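Progress report to the Dağdelen program office
Project: Evaluation of the Oria two-arm kit for small workshops
Prepared by: the Mesora evaluation team
Date: 28th July

1. Where we are

This report covers the work done after our April report. The kit was delivered complete except for one power supply, which Ovolero sent separately. Assembly took longer than the manual promises. Both arms now run every working day, and we have started the handling tests which were agreed in the grant plan.

Until this week we have recorded 444 trials from the 60 tasks in the plan. For 44 tasks the recording is finished. The remaining 16 are mostly tasks where both arms must work on one object, and these we left to the end on purpose.

2. Two-arm handling

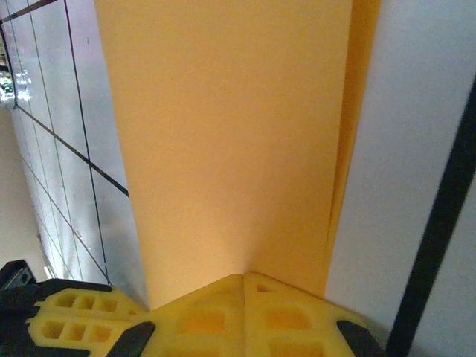
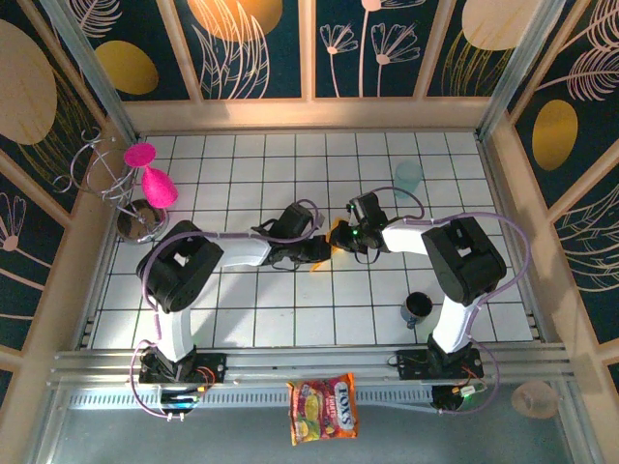 For this part of the test we ask three things: can the arms reach the same point, can they share one object, and how much time does the operator need to become comfortable. Reach is sufficient for all tasks in the plan. Sharing is more difficult. When the grippers come close together, the operator must move slowly, and the two of us who did the trials both became tired after one hour. We propose to limit a session to 40 minutes.

The cables are our main complaint. After long sessions we must check the connectors at the bases, and two times a connector was not fully seated. We wrote to Ovolero and they answered that a clip will be added to the next version. We asked for a set of these clips without cost.

3. Budget

Spent in this period: 3,715 euros, mainly spare motors and fingertip pads. This is inside the approved amount. We do not ask for a change.

4. Next steps

We will finish the open tasks, repeat the single-arm tasks with a second operator, and write the comparison with the older kit. One question is still open from our side: does the office want the raw recordings together with the final report, or only the tables? Please let us know before we close the storage contract.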